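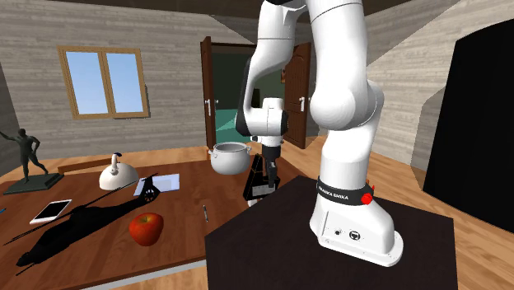

Chapter 7

Lighting a Room

7.1 Why lighting comes before furniture

Most people plan a room by choosing the furniture first and looking at lamps last. Designers usually work the other way. The position of windows and ceiling fixtures sets limits on where people will want to sit, read, cook and work, and moving a wire after the walls are closed costs far more than moving a chair.

In this chapter you will learn how to describe the light a room already has, how to work out what it lacks, and how to put together a simple lighting plan on paper. You will need the floor plan you drew for Chapter 4 and the surface schedule from Chapter 6, where you listed the color and finish of the walls, floor and ceiling. Keep both next to you as you read. Several of the exercises ask you to write on them directly.

Key terms in this chapter: ambient light, task light, accent light, glare, lumen, lux, color temperature, color rendering, reflectance, switching group.

7.2 A case to begin with

Jihad Khasawneh and Ayman Ghanem rented the ground floor of a former print shop on Mirkard Street and wanted to use it as a shared studio. Khasawneh binds books. Ghanem draws maps for walking guides. The room was long and narrow, with one large window at the street end and a small one, set high, at the back. The previous tenant had left a single row of bare tubes down the middle of the ceiling.

They moved in during March and divided the room by length. Ghanem took the street end. Khasawneh took the back, where there was more wall for shelves. Within a few weeks both were unhappy. Ghanem found that from midmorning the window threw a bright patch across his paper, and the part of the drawing outside the patch seemed too dark to work on. Khasawneh had no direct sun at all, but the tubes were behind him when he faced his bench, so he worked in the shadow of his own head and shoulders.

Their first response was to buy stronger tubes. The room became brighter and neither problem went away. Khasawneh's shadow was now darker at the edges than before, and Ghanem began to see the tubes reflected in the glossy film he used for tracing.

The two men had enough light. What they had was badly placed. We will come back to their studio at the end of each main section and correct one part of it at a time.

7.3 Three kinds of light

Lighting in a room is commonly divided into three kinds, according to the job it does.

Ambient light is the general light that lets people move around safely and see the size and shape of the room. It may come from windows, from ceiling fixtures, or from lamps aimed at the ceiling or walls. Good ambient light is fairly even. It does not need to be strong, and in homes it is often stronger than it should be.

Task light is aimed at a place where someone does close work. A desk lamp, a strip under a kitchen cabinet and a reading lamp beside a bed are all task lights. The worker should be able to turn a task light on without turning on anything else.

Accent light draws attention to something: a picture, a plant, a rough brick wall. An accent has to be clearly brighter than its surroundings to be noticed. If the whole wall is bright, a spotlight on one picture is wasted.

One fixture can do more than one job. A pendant lamp over a dining table gives task light to the table and adds to the ambient light when some of it bounces off the tabletop. For planning purposes, write down the main job of each fixture and put the other job in parentheses.

In the studio on Mirkard Street, the row of tubes was doing ambient work and was being asked to do task work as well. Neither man had a task light of his own.

7.4 Measuring light

Two units are used throughout this book.

The lumen measures how much visible light a source gives off in all directions. It is printed on the box of nearly every lamp sold. Watts measure the power a lamp uses and tell you very little about brightness, especially when you compare lamps of different types.

The lux measures how much light arrives at a surface. One lux is one lumen spread evenly over one square meter. The same lamp produces a high lux reading on a desk directly beneath it and a low one on the floor across the room. When you want to know whether a person can see well enough to do a job, lux is the figure you need.

Lux readings are taken with a light meter laid flat on the work surface, facing up. Stand back when you read it, or your body will block part of the light. Take readings at the center of the surface and near each corner, then write them on the plan. A phone application will do for comparing one part of a room with another, but its figures should not be used to prove that a workplace meets a required level.

Khasawneh borrowed a meter and took readings at his bench in the evening, with the tubes on. With nobody in front of the bench, the center read 414 lux. When he sat down in his usual position, the same spot read 39. Ghanem, who had argued for the stronger tubes, wrote both figures on the wall in pencil.

Always take a reading with the worker in place. A plan that looks correct in an empty room may fail as soon as it is used.

7.5 Light and surfaces

A surface reflects part of the light that reaches it and absorbs the rest. The share it reflects is called its reflectance. Matte white paint has a high reflectance. Dark carpet has a low one. Ceilings matter most, followed by the upper part of the walls, since these surfaces send light back down over a wide area.

Finish matters as well as color. A matte surface scatters light in every direction. A glossy surface acts partly as a mirror, and a person facing it may see the image of a lamp or window. This is reflected glare. Direct glare is the discomfort of having a bright source itself in view. Both kinds tire the eyes, and adding more light from the same direction makes both worse.

To find the cause of reflected glare, lay a small mirror flat on the work surface and sit in your normal position. Whatever bright thing you see in the mirror is causing the problem. Move it, shade it, or turn the desk.

Ghanem did this test on his drawing table and saw two tubes and the top corner of the window. He turned the table a quarter turn so that the window was on his left, which suited him as a right-handed draftsman. For a left-handed person the window should be on the right. The tubes were still in the mirror, and that problem had to wait for the new ceiling layout in Section 7.8.

7.6 Color of light

Lamps differ in the color of the light they give. Color temperature, measured in kelvins, describes how warm or cool the light looks. Low numbers are yellowish and high numbers are bluish. Living rooms and bedrooms are usually lit with warm lamps and workrooms with neutral ones. Mixing very warm and very cool lamps in one room tends to look like a mistake.

Color rendering is a separate matter. It describes how truly the colors of objects appear under a lamp. Two lamps can have the same color temperature and show a red cloth quite differently. Anyone who matches paint, thread, leather or ink should pay for good color rendering at the task light, even if the ambient lamps are ordinary.

Check samples of paint and fabric in the room where they will be used, once by day and once after dark. A gray that looks neutral at 10 a.m. may look green under the evening lamps.

7.7 Switches and groups

Fixtures that turn on together form a switching group. A common fault in older rooms is one group for everything. The studio had this fault: a single switch by the street door, nineteen steps from Khasawneh's bench.

Plan groups by use. Fixtures near a window should be switched separately from those deep in the room, so that the first group can stay off during the day. Put a switch for some of the ambient light at every entrance. Task lights should be switched within reach of the person using them.

Mark each group on the plan with a letter, and draw a dashed line from each switch to the fixtures it controls. Electricians can read this at once, and it will show you any fixture you have forgotten.

All changes to fixed wiring must be made by a licensed electrician. The plans in this chapter are meant to be handed to one.

Exercises

1. On your floor plan from Chapter 4, mark every existing light source, including windows. Label each one ambient, task or accent.

2. Choose one place in the room where close work is done. Take a lux reading with the seat empty and another with a person seated. Record both and explain the difference.

3. Carry out the mirror test from Section 7.5 at a desk, kitchen counter or workbench. Note what you see in the mirror and suggest one change.

4. Look up the reflectance of your ceiling and wall colors using the table in Chapter 6. Which single surface would you repaint first, and why?

5. Draw the Mirkard Street studio from the description in Section 7.2. Place one task light for each worker and divide the ceiling fixtures into at least two switching groups. Keep your drawing for comparison with the layout in Section 7.8.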